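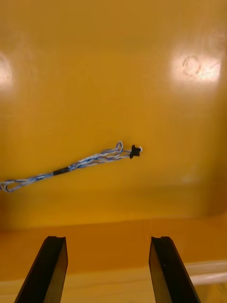
Week 5: Plugins, hooks and why your site fell over

Right, settle in, this is the one where we stop using other people's plugins blindly and start reading them. I've had a few emails since last week asking whether you need to know PHP properly before the second assignment. You need to be able to read it. If you can follow an if statement and spot where a function starts and ends, you'll be fine for now.

We're still working on Skiltutell, the little video site from week 2. If your copy is broken, grab a clean one from the course folder and don't spend your evening trying to rescue the old one. I mean it!

What a plugin is, for our purposes

A plugin is a folder of code that the main program agrees to load. The main program (I'll call it the core) doesn't know what the plugin does. It just gets to certain points in its work – about to show a page, just saved a comment, about to send an email – and asks whether anybody wants to do something. Those points are called hooks. Your plugin registers a function against a hook, and the core calls it when it gets there.

There are two flavours and people mix them up constantly, me included when I'm tired:

Action hooks. Something happened, go and do your thing. The core doesn't care what you return.

Filter hooks. Have this bit of data, change it if you like, then give it back. The core cares very much what you return. If you forget to return anything, the data vanishes, and you get a blank title or an empty comment box. Half the bugs I marked last term were a missing return in a filter.

Priority

When several plugins want the same hook, the core runs them in order of priority, lowest number first. Skiltutell uses 100 as the default. So if you register at 5 you go early, and at 400 you go late. Two plugins with the same number run in the order they were loaded, and in Skiltutell that's alphabetical by folder name. Please don't rely on that. Somebody will rename a folder one day and you'll be up at midnight wondering why the comments have lost their line breaks.

A worked case: the comment trimmer

Aaliyah Fortin, who took this course before you and now tutors the Wednesday lab, wrote a plugin that cuts long comments down to 2,000 characters. Lovely and simple. It's a filter, it sits on the hook that runs before a comment is saved, and it returns the shortened text. It worked perfectly until she also installed Otetti, the one that turns smiley codes into little pictures.

Otetti ran first. It swapped each smiley for a long chunk of markup, then the trimmer came along and counted all that markup as part of the comment. Short, cheerful comments were getting chopped off in the middle of a tag, and everything below them on the page went italic. Have a think about how you'd fix it before reading on.

The quick fix is to give the trimmer a lower number so it goes first. The better one is to ask why Otetti is changing the comment on the way into the database at all. Store what the visitor typed, and do the decorating when you display it. If you ever remove the smiley plugin, your old comments are still clean.

Before you install anything

Take a backup, files and database both. Check which version of the core the plugin was written for. Open the main file and look for which hooks it uses (search for the word register). Try it on your test copy, with your other plugins switched on, and read the error log afterwards even if the page looks okay. Then look for an uninstall routine. Plenty of free plugins add a table and leave it there forever, and so do some of the paid ones.

For the lab

Install Hyun on your test copy and list every hook it registers, with the priority and whether it's an action or a filter. One of the filters has a mistake in it. Find it, fix it, and write a couple of sentences on what a visitor would have noticed.

If you finish early, write a plugin of your own that adds a line under each video title. Keep the text in a setting so it can be changed without editing code.

Reading is the Graltumham chapter on events, up to the bit about queues. Skip the queues, we'll get to those in April. Bring your laptop charger, the sockets along the back row work again.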